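Visit report: home handling trials at the Setar programme, Hirine

Our group was received in December at the offices of Setar in Hirine, where the firm prepares demonstration data for household robots. The visit was arranged so that members of the Gidey working group on domestic automation could see how written rules are applied to ordinary tasks in ordinary homes. Mylene Gatchalian, who leads practice and training at Setar, was our host throughout.

The morning was given to the handling code, now a document of 84 clauses. The greater part concerns people and property. Written consent is obtained from every adult in a household before work begins, and any room may be withdrawn from use at any time. Faces, letters and screens are kept out of the recordings wherever possible. We were pleased to find these provisions at the front of the code - an earlier version, we were told, had left them to an annex.

The second part deals with the work itself. Bedrooms receive a section of their own, covering clothing and bedding handled with hand-held grippers. 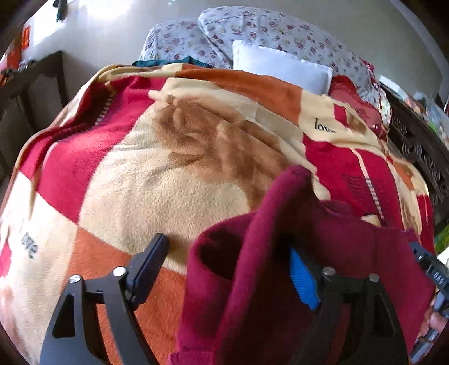 Operators are asked to open the jaws fully before approaching cloth, to close them slowly and to stop if a thread catches. Garments with loose beads or open pins are excluded. Grip pads are wiped between households and inspected for wear every 3000 closures, and the inspection is entered in a log kept with the device. Members asked to see a log and were shown one, neatly kept, although two entries lacked initials. Ms Gatchalian noted the point for correction.

Household belongings are to be left as they are found. Setar does not tidy a room beforehand, on the grounds that a robot trained only on bare surfaces will be of little use to a family. The code does require a clear path to the door and a stable footing for the operator. Sessions are limited to some 10 minutes, followed by a rest.

After lunch we discussed how faults are recorded. The register held 1141 entries at the time of our visit, most of them minor, such as a dropped item or a late start. Any damage to cloth must be reported to the household on the same day.
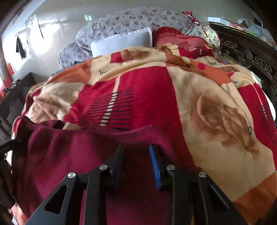 Does the code apply when the work is carried out by a contractor?

Contractors are bound by the same clauses and must complete the same training before entering a home. Dultano, which supplies operators for the evening sessions, sends its logs to Setar each month.

The group will send written comments on the rest periods and on the storage of consent forms. Members who wish to add to them should write to the Gidey office before the next meeting.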